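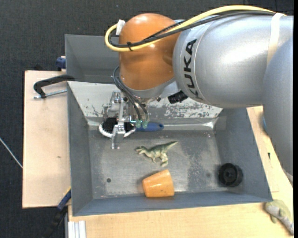
KUKA arm over a grey metal bin.

Gravon Stilier reusable bed pad: long-term review

Reviewed by Noel Pascual
3 September 2023

The Stilier is a washable underpad for beds and armchairs, sold by Gravon in two sizes. The larger has tuck-in wings that go under the mattress. I bought two of the larger pads in February for use on a single bed with a standard foam mattress, and they have been in rotation since then. The user is an adult with moderate overnight incontinence who sleeps mostly on one side.

Construction

Four layers. The top face is a brushed polyester knit, the core is a viscose and polyester felt, and the barrier is a polyurethane film bonded to a woven backing. The edges are bound with a flat overlocked seam. The label states that the pad can be tumble dried on low and washed at up to 95 degrees, although Gravon's own leaflet recommends 60 for everyday use. I followed the leaflet.

The wings are plain polycotton with no absorbent core. They are long enough to tuck firmly under a single mattress. On a small double they would reach but not hold.

Absorbency

Gravon does not print a working capacity on the packet, only a total one, and total figures are of little use. They are taken by soaking the whole pad flat. In a bed, fluid arrives in one place, under body weight.

I poured measured amounts of tap water on to the middle of a new pad, waited, and pressed a folded paper towel on the surface under a flat weight. Up to the amount we would expect in one night the towel came away with slight damp marks only. At twice that amount it was plainly wet. The barrier did not let anything through in either case. After six months of washing I repeated the test on the older of the two pads. The surface took longer to clear, and the damp patch spread wider before it sank in. The backing still held.

Against the Bepari pad, which we used before, the Stilier takes in fluid more slowly but holds it better under pressure. The Bepari feels drier in the first minute and wetter after an hour.

Washing and drying

Washing is simple. Rinse cold first, then 60 degrees with a non-biological powder and no fabric softener. Softener coats the fibres and the pad stops absorbing. If this has already happened, two washes without any softener will usually bring most of it back.

Drying is the weak point. The felt core is thick and the film stops air passing through the back, so on an indoor airer in winter a pad needs a full day and part of the next. Two pads are not enough if you have no dryer. Buy three, or keep a packet of disposables for the gap. In the dryer on low, one pad takes as long as a load of towels. High heat should be avoided whatever the care label permits, as it is hard on the film.

Fit and comfort

The pad stays in place if the wings are tucked in tightly. It rucks slightly at hip level when the user turns over, less than the Bepari did. The backing is quiet. There is some warmth in summer, as with any pad that has a sealed back.

The pad is not a pressure-relieving product and should not be treated as one. Anyone at risk of pressure sores should ask a nurse before adding layers on top of a specialist mattress. Sewwandi Sultana, the community nurse who visits us, asked for a single layer only and no folded towel beneath it.

Faults

One wing seam began to open at the corner during the fourth month. I restitched it by hand. The other pad has no faults. Both have light staining on the top face which no longer washes out. The printed size label faded early and is now blank, a nuisance if you own both sizes.

Compared with the Pivus

The Pivus washable pad costs less and dries faster, with a thinner core. For light leakage it is the more sensible purchase. For a full night it was not enough for us, and the sheet had to be changed more than once during a two-week trial.

Verdict

Good barrier, good grip, adequate surface dryness, slow to dry, seams could be better finished. Recommended for moderate overnight use where there is a tumble dryer in the house. For chairs, get the smaller size without wings.

Rating: 4 out of 5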